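Board moves when the arm pushes blocks: how should it be held down?

Ekaette Abubakar
Our members are building a small block-pushing arm in the shared workshop at Skimbridge. The board rests on a perforated table and creeps whenever the arm reaches the far side. Rubber matting has been tried without success. Advice would be appreciated on fixing the board and on the shape of the pushing tool.

Benito Llorente
Please check the manual for your arm. Clamps are normally sufficient.

Chinyere Ibrahim
Clamps are not advised, as the arm may strike them. At Brirano we recommend placing bolts in the table holes, close against the corners of the board, with the heads kept low. The board may then be lifted out for cleaning.

For the tool, a plain straight rod with a rounded tip is suitable. It should be long enough to keep the mounting well clear of the blocks. Set the tip height with the arm at its slowest speed, and check it at all four corners.

Members should begin with two blocks set well apart and a single push. Our arm completed more than 800 pushes before mixed shapes were permitted. The present arrangement uses eight blocks, with a red cylinder and a blue triangle on either side of the rod and four others grouped near the middle.

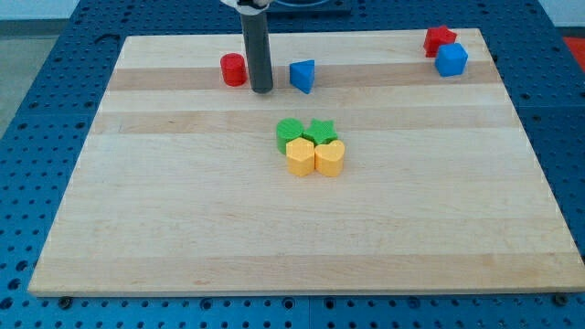
Ayodele Briggs
I agree regarding the bolts. Ours required tightening again after 11 sessions. Kindly confirm the thickness of your board before ordering any.

Contact the moderators | Copyright Gratotard Community Help | Back to top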